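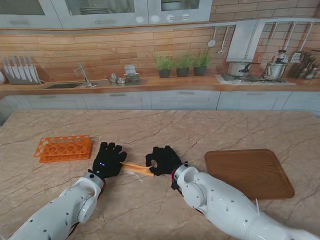 How close can a person stand to a two-armed robot while it works at a counter?

As close as the written risk assessment for that bench allows, and if there is no written risk assessment, the far side of the door. Everything below is how we get from the second situation to the first.

This page covers benchtop setups with two arms and soft or gloved hands, doing household-type jobs: holding, passing, pulling, putting back. It started as a checklist by Mekdes Dinsa and has been growing footnotes ever since. If you run a palletizer, close this tab and go read something with more exclamation points in it.

1. Write down the task before you power up

One sentence. "Both arms hold the strip and stretch it" is a task. "Manipulation" is a mood. The sentence matters because your limits get set against it, and a limit set against a mood will always turn out to be the maximum.

List everything allowed on the counter for that task. Anything not on the list goes in a cupboard or gets added with a reason. "It was already there" has been tried as a reason, many times, and has yet to be accepted.

2. Mark two distances

The first is reach: the farthest point either fingertip can get to, measured with the arm moving slowly and a tape on the counter. Do it for both arms. Yes, the second one too, even though it is the same model. Mounts differ.

The second is the standing line. Ours is reach plus 30 inches, taped on the floor in a color that clashes with the floor. Sharp things, hot things and glass things stay outside reach whenever the arms are live. A knife the arm could get to counts as a tool on the arm, whatever the task sheet says.

3. Set the speed by the worst case

For any session with a person inside the room we cap hand speed at 6 inches per second. This is dull to watch. Dull is the intended experience.

Two arms holding one object need an extra rule. When the object tears or slips, both hands suddenly have nothing to pull against, and they part company with some enthusiasm. Set the force limit for each arm separately, then test with a sacrificial strip of whatever you plan to use. In Movudeck the setting is under Paired Motion, on the second page, where you will not look for it. Make sure "release on loss" is set to hold position. The default is return home, by the shortest path, through whatever or whoever is there.

4. Test the stop

Press the stop button at the start of every session, with the arms moving. Pressing it while they are parked proves that you own a button. Then check:

The arms stop and stay stopped.
The grip does what the task sheet says it will do – open or hold, pick one and write it down.
Restarting takes two separate actions by a person who can see the counter.

Seung-woo Chae adds a fourth check, which is that the person nearest the button knows it is the button. We laughed, and then we asked around.

5. Nobody reaches in

Dropped pieces, crumbs and scraps stay where they fall until the arms are stopped. This is the rule that gets broken most, always by tidy people. At Gasham, 37 of the near misses logged in October involved somebody picking something up. None involved the robot doing anything it had not been told to do.

6. Food is a separate question

If the hands touch anything a person might later eat, you need clean gloves rated for it and a cleaning log. If you can't produce both, label the material as test material and throw it out at the end. Andor Illés keeps a bin for this with a lid that locks, and declines to discuss why.

7. Log it, briefly

Operator, task sentence, speed cap, stop test result, anything odd. Keep the last 300 sessions. We use a paper notebook chained to the bench, after the tablet went missing under a heap of clean gloves.

Changes to this page go through Seo-ah Maeng. Please send the section number and the new wording, and leave your feelings about section 5 out of it.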